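Student project report: Working next to the arm

Module: People and Work, second year
Student: Zerrin Dönmez
Placement host: Villanueva, returns and sorting, Pillthorpe site
Supervisor: Eduardo Macapagal
Handed in 2021-09-22

1. What I set out to do

My question was what changes for the people in a sorting room when part of the sorting goes to a robot. Not the money side, other people on the course are doing that. I wanted the jobs, the breaks, who talks to who, what people's hands do all day.

Villanueva takes mixed household returns from shops. Small stuff mostly, things that came back loose or out of their packet. It gets tipped into bins and somebody decides: resell, parts, recycle, throw. Pillthorpe has done this by hand as long as anyone there remembers. The Prerudthorpe site still does, so I used it as my comparison, though I only got there twice and one of those was a half day.

2. Method

Shadowing, mostly. I stood with the early shift at Pillthorpe and wrote in a notebook. 11 interviews, most done in the canteen, one in a car park. No recordings, people didn't want them, so quotes are from my notes and may be a word or two out. I also got to see the shift rota before and after the change in February.

I had a survey planned as well. Dropped it. Too few forms came back to say anything and Eduardo agreed it was better left out than padded.

3. The work before

Old way: one sorter to a bin, standing. Pick up, look, turn over, decide, drop in the right tray. The sorters at Prerudthorpe do this very fast and will chat right through it. One told me she hardly looks any more, she knows a lot of things by weight. Target there is 180 items an hour and the good ones don't seem to think about it.

Complaints were what you would expect. Backs, wrists, dirty hands, sharp bits. Dust at the bottom of the bins came up in nearly every interview. Boredom came up less than I thought it would.

4. The work now

At Pillthorpe the arm does the first pick on one line. The other lines are still by hand. The people on the robot line are called attendants, which some like and some hate. Same pay grade so far. That was a sore point and it took up most of two interviews.

An attendant starts the line, watches it, clears what the arm leaves, and steps in when it stops. Stepping in means waiting for the safe light, then reaching in with a litter picker or a gloved hand. There is also a log to fill in, on paper at first and now on a tablet, and everyone I spoke to said the log was the worst part of the job. 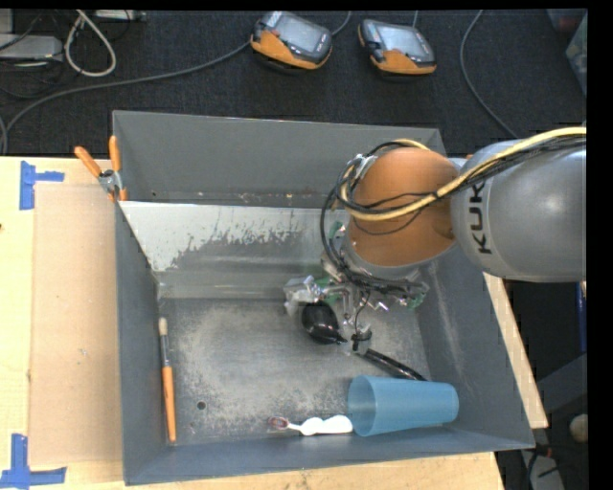
The bins are where the arguments start. A person doesn't care if one item is hard and the next one is soft, or if something long and thin has ended up right against a wall. The arm does care, or the people who set it up do. So attendants have got into the habit of giving the bin a shake or nudging things away from the corners before they press start. It's not in the training sheet. They all do it. When I asked who had shown them, each one named a different person.

I think this is the most important thing I found. Work that looks like it's gone has been moved, a bit earlier or a bit later, and it isn't written down so it isn't counted. The manager's figures show picks per hour. They don't show nudging.

5. What people said

Sorted roughly by theme, I had planned a proper coding table but ran out of time.

Bodies. Better backs, everyone said so. Less bending, less lifting of full bins. But more standing still, and two people said their feet were worse than before. Eyes tired too, from watching.

Attention. "You can't drift off but you can't get on with anything either." This was a man who had been a sorter for 20 years. He used to listen to the radio at the bench, now he wants to hear the arm so the radio is off. Several people said the same about talking. On the hand lines you talk across the bench, on the robot line there's no one across from you.

Skill. Mixed. The younger attendants liked learning the pendant controls and one wants to go on the technician course at Trakedham. The older sorters felt that what they knew (weight, feel, which makes come back broken) wasn't being asked for. One of them had written a list of awkward items, almost 1000 of them, in an exercise book, and offered it to the set-up team. At the time of my interviews she hadn't heard back.

Jobs. No one has been let go at Pillthorpe. Leavers weren't replaced on that line though, and people had noticed. At Prerudthorpe they talk about the arm as if it's coming next month. The manager told me there was no date. I put both of these down becuase the worry is real whether or not there's a plan.

6. Problems with this report

Small group, one site really. I was introduced by the manager on day one, which can't have helped, a few people were clearly careful with me until the second week. I never saw a night shift. And my own view shifted: I came expecting people to be against the robot and kept asking about that, when they wanted to talk about the log and the pay grade.

7. Suggestions

Count the preparing and clearing as work, in the figures and in the grade.
Let attendants swap with the hand lines during a shift, they have asked for this.
Shorten the log. Half the boxes get the same answer every time.
Somebody should read the exercise book.

Thanks to everyone on the early shift, and to Eduardo for reading two drafts. Interview notes are in the apendix, names removed, and the two rotas are stapled at the back.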